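Veldale Parody Lyrics and Mock Biographies

README, last revised 6 August 2022

What this is

A text collection of comedy writing about popular music: mock biographies of made-up performers, parody lyrics set to traditional tunes, false liner notes and spoof concert reviews. Everything in it was written for the Veldale humour pages, a hobby site that ran for ten years. When the site closed, the pages were gathered, cleaned up and put into one folder so that people could still read them and use them for work on humour and parody.

Maintainer: Wendy Hartley. Please write to her through the project page before sending large changes.

What is in the folder

biographies – one plain text file per performer. The longest is the life of Osance, a lounge singer who claims to have invented the key change.
lyrics – parody words only. The tunes are all traditional and out of copyright, and no sheet music is included.
reviews – concert and album reviews, including the long-running series on the Plulano Festival, where it rains every year and the headliner never arrives.
notes – editors' comments on running jokes, names and cross-references between pieces.
index – a table listing the title, pen name, type and main target of each piece.

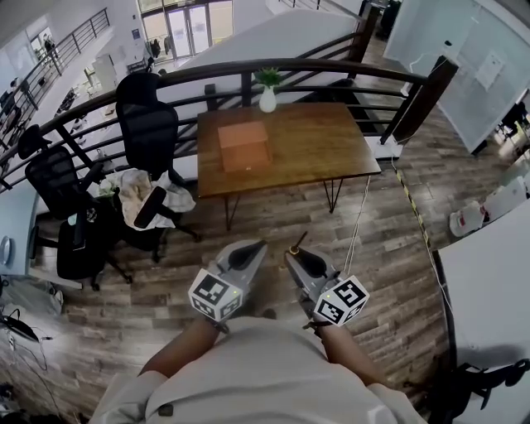
File format

All files are UTF-8 with ordinary line endings. The first line is the title, the second is the pen name, and the third is left blank. After that comes the piece itself. Footnotes sit at the end of the file under a line of equals signs. Some early biographies have footnotes to footnotes, and these have been left in the order the writers put them.

Spelling is as published. Most writers used Australian spelling, but a few did not, and some switched part way through. Colour and color can turn up in the same paragraph. We fixed broken characters and doubled spaces and left everything else alone.

Labels

Each piece carries a type label (biography, lyric, review or liner note) and a tone label (gentle, dry, absurd or rude). Tone was marked by 2 readers working separately. Where they disagreed, both labels are kept, separated by a slash. Dry and absurd were the pair most often confused, and anyone training a classifier on tone may want to merge them.

The rude label covers swearing and crude jokes. It does not mean the piece is unkind. If you need a collection suitable for school use, leave out everything marked rude and then read the Osance tour diary yourself, as the readers could not settle on a label for it.

Known problems

The index lists two pieces under the title "Farewell Tour". They are different pieces by different writers, and the second is a reply to the first.

Four of the Plulano reviews refer to photographs that were lost with the old site. The captions are still in the text and can look odd without them.

The Aydoğan liner notes need a text editor that handles the letter ğ. In earlier copies of the folder it came out as a question mark, and a few writers then made jokes about the question mark. Those jokes have been kept, with an entry in the notes folder pointing back to the cause.

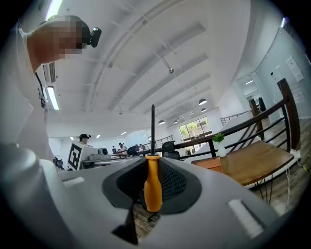
Dates are missing from many of the early pieces. The old site stamped every page with the day it was last edited, and a change of menu in April one year overwrote the lot. Where a writer remembered the year, it is given in the index with a question mark after it.

Use

You may copy, read aloud, perform and adapt any piece, provided the pen name stays with it. Please do not present the biographies as fact. Pieces from the site have been copied onto trivia pages before with the jokes taken out, and the Osance entry was the worst affected.

Contributions

Corrections to the index are welcome. New pieces are not being added. If you wrote for the site and would like your work taken out or moved to a different pen name, send the title and the old page address if you still have it.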